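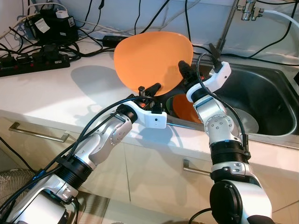 Why Do We Wash the Dishes?

After a meal there are always plates, bowls and spoons to clean. People have been doing this job for thousands of years. At first they used sand, ash or river water. Today most of us use warm water and washing-up liquid.

What is left on a plate?

A plate that has been used for dinner has small bits of food on it. It also has fat, even if you can't see it. Fat comes from foods such as butter, cheese, meat and cooking oil.

Tiny living things called bacteria can feed on these leftovers. Bacteria are far too small to see without a microscope. Many of them do us no harm, but a few kinds can make people ill. They grow fastest in places that are warm and damp and have plenty of food.

Why isn't water enough?

Try this at home. Pour a little cooking oil into a glass of water and stir it. The oil breaks up into drops, but after a while it floats back to the top. Oil and water do not mix.

The same thing happens on a greasy plate. Water runs over the fat and leaves most of it behind.
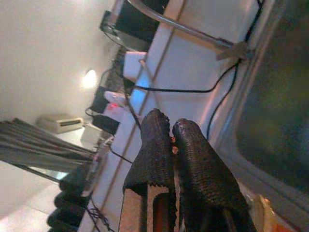

Washing-up liquid changes this. It is made of very small parts called molecules, and each one has two different ends. One end holds on to water. The other end holds on to fat. When you wash a plate, lots of these molecules surround each tiny drop of fat and pull it away into the water. Then you can rinse it off.

Add a drop of washing-up liquid to your glass of oil and water and stir again. The water goes cloudy. The oil has been split into drops so small that they stay mixed in for much longer.

Does hot water help?

Yes. Fat gets softer or melts when it is warm, so it comes away more easily. Water that is comfortable for your hands is not hot enough to kill all bacteria. Washing and rinsing still carries most of them down the drain.

What are dishes made of?

Plates and bowls can be made of china, glass, wood, metal or plastic. Plastic is light and hard to break, but fat clings to it more than it does to china or glass. You may have noticed that a plastic lunch box still feels slippery after one wash. Wooden bowls should not be left to soak — the wood takes in water and may crack as it dries.

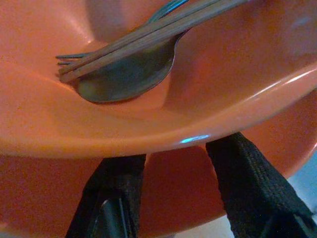 Photo: Domby

Which things should you wash first?

Many people start with glasses, then cutlery, then plates and bowls, and leave the greasy pans until last — that way the water stays clean for longer. Ask an adult to wash sharp knives. Never leave them under the bubbles where somebody could grab one.

Words to know

Bacteria: very small living things, found almost everywhere.
Molecule: a tiny group of atoms joined together.
Rinse: to wash away soap or dirt with clean water.

Page last checked: Jan 3, 2023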